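Can it put the ornaments away yet?

Every August someone asks me whether a robot can take down a Christmas tree, usually someone whose tree stayed up until March. My short answer is that a pair of arms can do parts of it, slowly, if the tree is small and bolted-down habits are allowed. The long answer follows.

I spent an afternoon with Ditte Kvaran in Vederham looking at how two-arm cells cope with small decorating and tidying chores. The hardware is modest: two arms on one rail, parallel grippers, a camera at the wrist. Grasping a rigid object of known size is mostly solved. A bauble on an artificial branch is a different class of problem — the surface is shiny, the branch gives, and a thread wound through the needles will catch on anything with corners.
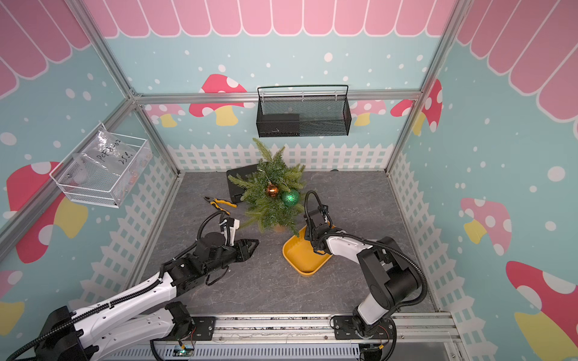 Tabletop tree, two baubles, yellow tray to the right.

Ditte's rule is to score the whole chore. A picked bauble that drags a branch with it is a failure, even if it ends up in the tray. On that basis her notes for an earlier tree show 33 clean removals in 200 attempts. A person would be embarrassed by that. For a soft target with reflective parts I found it respectable.

Most of the misses fell into two groups. Either the fingers closed on needles along with the hanger, or depth estimation on the glossy surface was off and the gripper stopped short.

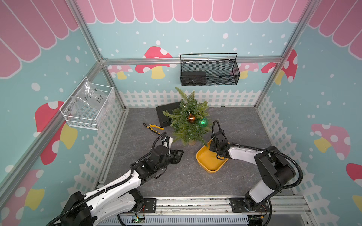

Time is the other cost. Her median for a clean removal was almost 15 seconds, with no allowance for resetting the tree after a bad pull. Valbona Nikolaidis, who ran packing lines at Lastwood for years, looked at the same numbers and asked what the second arm was doing meanwhile. Waiting, mostly. Holding the branch steady with one gripper while the other lifts would help, but the two then have to share a very small volume without touching.

So my estimate is unchanged from last year. Fixed cell, familiar objects, patient owner: usable for trials. Living room, full-size tree, lights on a tangled cord: no. I would like to see the branch-holding version scored next, with the same rule, and Ditte has promised me the log when she has another 200 attempts.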